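3. Gripper Maintenance and Pad Replacement

3.1 Condition at start of work

The Sillby cell was handed over to our group with the two-finger gripper in its original state. Parts picked for the differential kit were slipping in the fingers, and bevel gears rotated when the arm moved off the pick position. Mudassar Jafri logged 200 picks before any change was made. Of these, 18 ended with the gear turned far enough that the bore no longer lined up with the shaft, and 6 ended in a drop.

The finger screws were checked first and found tight. Finger travel was within the limits given in the cell manual. The pads were worn smooth near the tips, and the adhesive had let go along the lower edge of the left one. Pad wear was taken as the main fault.

3.2 Pad replacement

Both pads were removed with a plastic scraper. The inner faces of the fingers were wiped with isopropyl alcohol and left to dry. New pads were cut from the black Ballix sheet using the old left pad as a template, then pressed on and clamped overnight. Nighat Rana cut the second set 1 mm narrower than the first, which had caught on the edge of the finger shell when the gripper closed.

The close position was taught again after the pads were fitted, as the new material is thicker than the old. Grip force was left at the stock setting for the first run and raised by two steps for the second.

3.3 Grip check

The check was done with loose parts from the kit on the gray work cloth. A gear is gripped by its sides with the bore facing the wrist camera, so that any rotation can be read from the image.
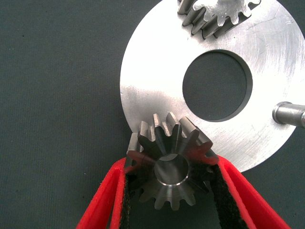 Figure 4. Bevel gear held between the padded fingers at the edge of the round plate. A second gear and a pin lie on the plate.

Each gear was gripped, lifted, moved to the hold point and returned. Bushra Khokhar recorded the bore angle at both ends of the move. With the stock force setting, 11 of 200 picks showed rotation above the limit. With the raised setting there were none, and no drops were recorded in either run.

3.4 Remaining issues

The new pads shed fibers for the first part of each run. These collect on the cloth and should be brushed off before the camera is calibrated. Oil on the gear teeth also transfers to the pads. The parts are now wiped before loading, and a pad inspection has been added to the weekly sheet kept by Shabnam Usmani. Spare pads are in the drawer under the controller.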